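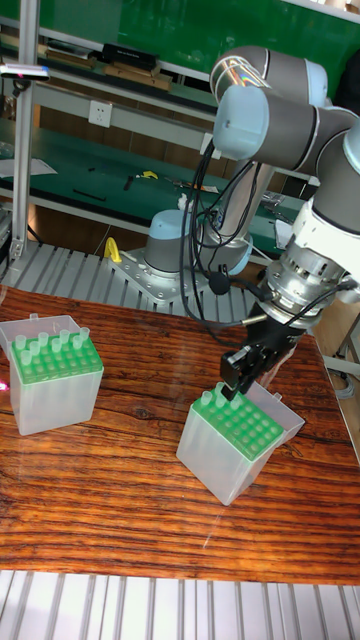
Qiuyue Feng writes that the hinged lid is what settled the matter for her laboratory: the previous boxes had loose covers, and these were forever being set down on the wrong bench and picked up by the wrong person.

Vallon Pipette Tip Box, Hinged Lid, Green Rack

The Vallon tip box is supplied by Rorness Laboratory Furnishings to teaching and research laboratories. It consists of a translucent plastic body, a removable green rack insert with a grid of round holes, and a translucent lid hinged at the back. The lid stands upright when opened, leaving the whole rack within reach. The tips hang inside the body and can be seen through its walls, so that a partly used box may be identified before it is opened.

Specifications
Body: translucent, frosted finish
Rack insert: green, removable
Lid: hinged, translucent
Height with lid closed: 58 mm
Supplied in: packs of 2
Tips: ordered separately

Use and care
Fill the rack from the back row forward. Close the lid whenever the box is not in use. The insert lifts out for washing and should be fully dry before tips are replaced. Abrasive pads will mark the frosted surface and are not recommended.

Boxes may be stacked to a height of three with lids closed. Stacking with lids open places strain on the hinge and is not covered by the warranty.

Compatibility
The rack accepts tips from the Gilani range. Customers using Jinatar tips should request a sample insert before ordering, as the collar on those tips is wider. Inserts from the earlier series, withdrawn in September, do not fit the present body.

Ordering
Orders are accepted from institutions holding an account. Replacement inserts and lids are available separately under the spare parts listing. Damaged goods must be reported within three working days of delivery.

Page revised 2022-11-11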